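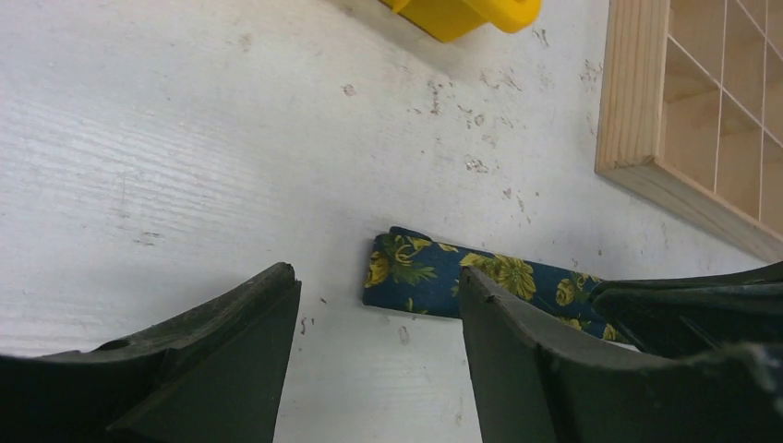
Removing old wax from a painted table before recoating
Posted in Furniture and Finishes, 19 Nov 2021

I have a table that I painted off-white in September and finished with two coats of Ovis clear furniture wax. It gets used for sewing and sorting most days, and I am not happy with how the wax has held up. The top has picked up small greyish-brown scuffs and stains, and you can see faint lines of the grain through the paint. I don't mind the grain but I would like the marks gone. I've tried a damp cloth with washing-up liquid, and it took off a few of the lighter ones and left the rest. What I want to do now is put a water-based varnish over the top, because a friend's kitchen table has it and wipes clean. The tin says not to use it over wax. Do I have to strip everything back to bare wood, or is there a way of getting only the wax off? I would rather not lose the paint. The nearest proper paint shop is in Faltville, so I'd like to buy everything in one trip.
hemline_16

3 replies

Tallowbrook
Member, 1,744 posts

You don't need to go back to bare wood. The wax has to come off completely though, or the varnish will sit on top of it and peel.

Use white spirit and plain cotton rags. Work on a patch the size of a dinner plate, wet it, leave it for a minute, then wipe in one direction and turn the rag to a clean side. When the rag comes away clean, go over the same patch once more and move on. Open the windows. Lay the used rags out flat outside to dry and don't leave them in a heap.

Next day, wash the top with sugar soap, rinse it and let it dry overnight. Then sand lightly with 240 grit by hand. You are only taking the shine off. Most of your scuffs will go at this stage if they are in the wax. Any that are in the paint will want a dab of primer that blocks stains and another thin coat of your off-white, otherwise they will come back through the varnish.

To test for leftover wax, flick a few drops of water on it. If they bead up, carry on with the white spirit. It isn't a perfect test — some paints bead a bit anyway — so try it on the underside too if you painted there but didn't wax it.

Two or three thin coats of varnish, and go easy on it for a couple of weeks. Check that the one you buy says non-yellowing. I used Vondero satin on a pale dresser and it has stayed the same colour, but I can't speak for their gloss.

pinmoney
Member

just paint over it, I did mine and its fine. had it 2 years

Grindle Lane
Member, 2,694 posts

Please don't paint straight over wax. It might hold on a shelf but not on a table you lean on.

I agree with the first reply apart from the sanding. If the paint is chalk type, 240 can go through it at the edges very quickly, so I'd use 320 there and keep the block flat. Oltmanns do a mixed pack of 20 sheets that has both.

Was it chalk paint, by the way? If so it may need a thinned first coat of varnish, as it soaks it up and goes patchy.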